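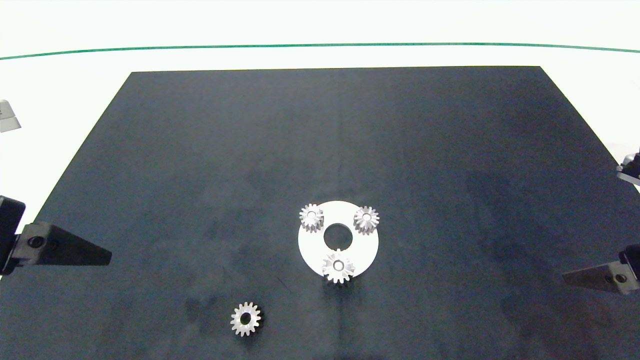

Mititz planetary gear set, bench version

A small gear set for teaching, assembly practice and fixture trials. The metal spur gears sit on a flat white carrier plate with a hole through the middle. Everything comes apart and goes back together by hand, with no press and no adhesive.

The set is sold by Plekavlow as a complete kit or as single parts. Order number for the complete kit: 2,046.

What you get

- Carrier plate, white, round, with central hole and pegs for the planet gears
- Small spur gears, metal, straight teeth
- Large gear, metal, wide bore
- Parts bag and printed assembly sheet

The small gears are all the same and can go on any peg. They have no top or bottom. The large gear has a wider bore and broader teeth and will not fit the planet pegs. Please check which one you need before ordering a replacement, as we get the wrong size sent back quite often.

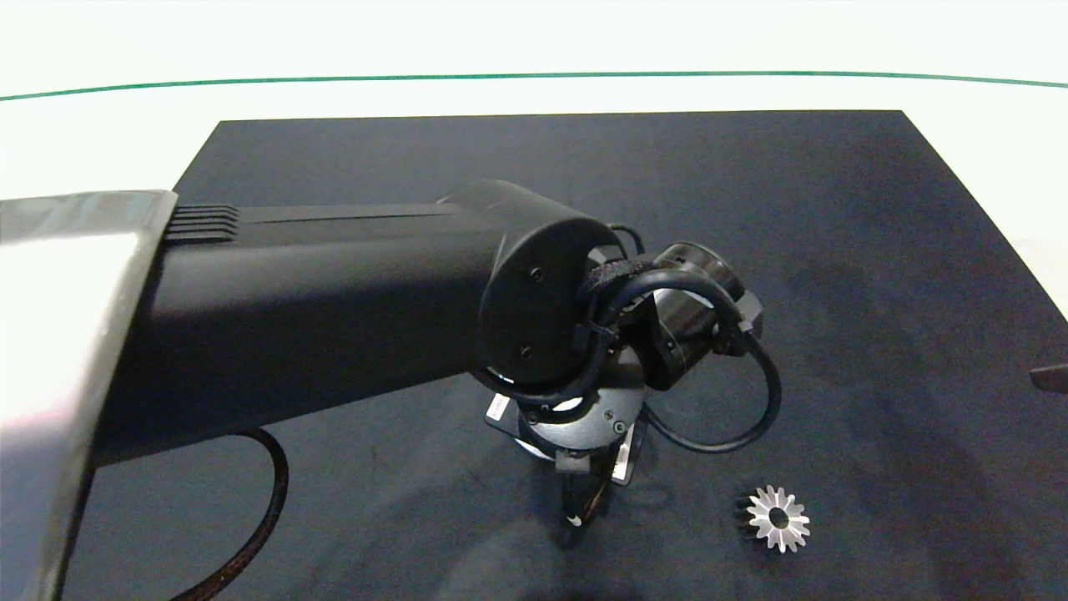

Work surface

The parts are easiest to handle on a dark matt mat. Bright metal on a white bench is hard to pick out, and the small gears roll if they are dropped on edge. We supply the Ovau bench mat separately. It lies flat without clips and can be wiped with a damp cloth. Marks and scuffs from use do not affect it.

Leave clear space on both sides of the plate. A mat 60 cm wide is enough for one set with the loose parts laid out next to it.

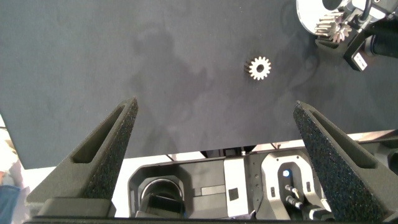 Small spur gear, round bore, short straight teeth

Assembly

1. Lay the carrier plate on the mat with the pegs facing up. Wipe off any dust or old grease.

2. Set out the gears near the plate. Keep the large gear to one side so it does not get mixed up with the small ones.

3. Lower a small gear over each peg. It should drop under its own weight. If it sticks halfway, lift it off and start again. Do not tap it down, as the pegs can be bent.

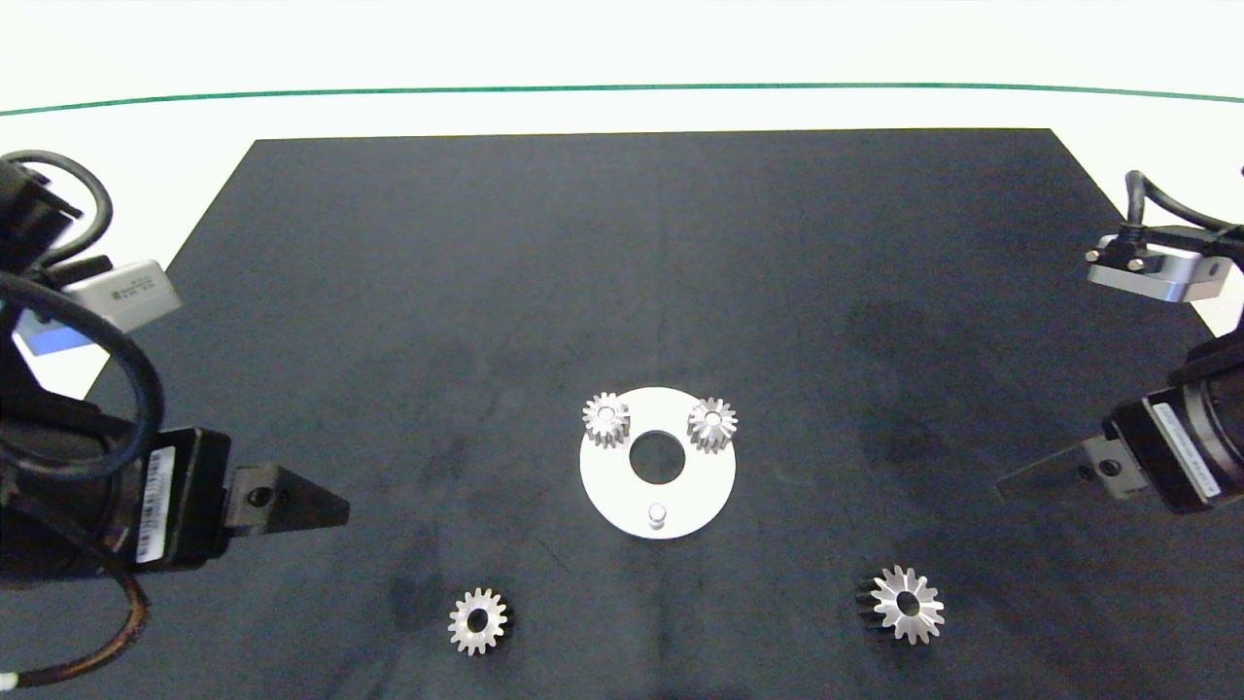 4. When the small gears are in place, turn each one with a fingertip. It should run freely all the way round.

5. Fit the remaining parts as shown on the assembly sheet and turn the set by hand through 2 full turns before driving it with anything else.

Care and storage

Keep the gears dry. A thin film of light machine oil is enough for storage. Do not use thick grease, which holds grit in the teeth. Carrier plates should be kept flat and away from heaters.

Delivery and spares

Kits leave our store within eight working days. Single gears and plates are normally quicker. The older Kasprzak plate has a different peg spacing and cannot be used with this set.

For trade orders ask for Juniper Mahmoud. Technical questions go to Octavian Sârbu.

Contact | Terms of sale | © Plekavlow | Page updated Jul 20, 2025 | Back to top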